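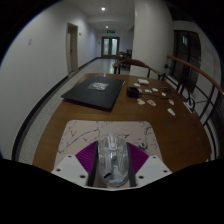
Figure 3. Clear plastic container held between two ribbed soft fingers above a marble-patterned place mat on a brown wooden table.

3.2 Allocation of Refining Emissions to Light Products

The comparison between crude sources depends heavily on how refinery emissions are divided among the products leaving the plant. A refinery is a joint production system: the same distillation column yields gasoline, diesel, naphtha, fuel oil and residue, and the fuel burned to heat the column cannot be traced to any one of them. Earlier work by Ververidis and Vlachopoulos assigned the full burden to transportation fuels and treated the remaining streams as free by-products. This choice is simple to apply, but it raises the reported intensity of gasoline whenever the crude slate becomes heavier, even if the processing steps used to make gasoline are unchanged.

We therefore tested 3 allocation rules on the same plant data. The first divides emissions by mass, the second by lower heating value, and the third by market value at the refinery gate. All three were applied at the level of the process unit. Emissions from the crude unit were shared among all streams, while emissions from the coker were shared only among streams that pass through it. Hydrogen production was charged to the hydrotreaters in proportion to their measured consumption -- not to their rated capacity, which overstated the load on the diesel train in both plants.

Plant data came from the Drokum and Tandora refineries. Drokum processes a light, low-sulfur slate and has no coker. Tandora was rebuilt to accept diluted bitumen and operates a delayed coker, a vacuum unit and 2 steam reformers. Stream flows were taken from monthly operating balances and closed by the method of Zacharopoulos, in which each measured flow is adjusted within its stated meter error until the unit balances. Fuel gas composition was sampled weekly at Tandora and monthly at Drokum. Where a sample was missing, the preceding value was carried forward.

Mass and energy allocation gave similar rankings at both plants, as expected, given the narrow spread in heating value among liquid hydrocarbons. The exception was petroleum coke. Coke has a lower heating value per unit of mass than the liquid products, so energy allocation moves part of the coker burden back onto naphtha and gas oil. Market value allocation moved nearly all of it. Coke sells at a steep discount, and under this rule it carries very little of the energy used to produce it.

This result matters for the treatment of naphtha sold to polymer producers. In most inventories, naphtha leaves the refinery with an average burden and is then followed through the cracker to resin and finished packaging. If the coker burden is assigned by value, naphtha from a bitumen-fed plant enters the cracker with a higher intensity than naphtha from a light crude plant. The difference persists through every later stage. It is small next to the energy used in cracking itself, but it is consistent in sign.

Two limits should be noted. First, flaring at Tandora was estimated from valve position and not from direct flow measurement. Second, diluent returned to the upstream operator was treated as a closed loop with no loss. The Zekitz pipeline records suggest that some diluent is retained in storage -- the quantity could not be confirmed from the records available to us. Any loss would have to be replaced with new condensate, and the associated emissions would fall on the bitumen pathway alone.

Energy allocation is used in the remainder of the paper. Results under the other rules are carried through to the sensitivity analysis in Section 9, with the functional unit held at 100 MJ of delivered fuel.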